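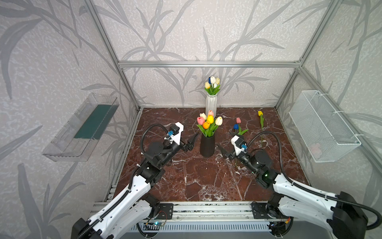

Artificial tulips have a bad name, and for many years I shared this opinion. My grandmother kept a bunch of them on top of the refrigerator, and they were gray with dust before I was old enough to go to school. But the tulip is perhaps the flower which suffers least from being copied. Its shape is simple, the petals stay close together, and even a real one looks a little like wax. The trick is in the arrangement. A white fluted vase with white, yellow and dark blue blooms can stand directly behind a black one filled with peach, coral and orange, and the two groups speak to each other without becoming the same bouquet. I would leave the pink ones for last, and also the deep blue, which is a difficult color and easily takes over.

I began to pay attention to this subject in February, when the real tulips in my town are expensive and live for five days if the heating is on. A shop in Orkberg had a whole wall of artificial ones, 21 colors, sold by the stem. I bought too many. At home I put them all in one vase, and the result looked like a display in a bank.

The woman at the shop had warned me. She told me to begin with the vase and not with the flower. A vase with a narrow neck holds the stems upright, so it needs only a few. A wide opening lets them fall to the sides, and then you need more of them, or you must bend each stem a little with your fingers before it goes in. The stems have a wire inside, at least the better ones, and they accept this treatment well. The cheap stems do not, they jump back.

Then comes the question of how many. The Trurico catalog, which has 113 pages and is my evening reading, likes to show big bunches of 50. This is beautiful in a hotel. On a kitchen table it is too much, and your guests cannot see each other across it.
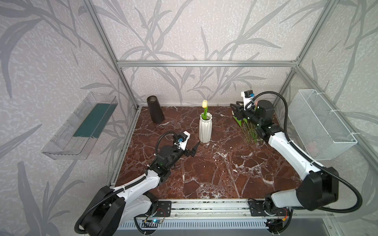 My own rule now is to start with one stem and stop for a moment. Often one is enough for a weekday. If I want more, I add the second one lower, so that the heads do not stand in a line like soldiers, and I turn the leaves outward to cover the edge of the vase. Leaves are important. Many people pull them off because they arrive flat from the box, but a minute of warm air from a hair dryer makes them soft, and you can give them a curve.

Black vases deserve a word also. I was afraid of them, I thought they were for offices. But pale flowers become brighter over a dark, matte surface, and fingerprints are less visible than on glass. My tall one is from Ruchti and it stands empty for half of the year – I like it this way too, beside something white.

For the dust, I use a soft paintbrush once a week and cool water with a drop of dish soap every second month. Dry the flowers with their heads down, on a towel, and do not put them near the window for too long. The yellow ones lose their color first.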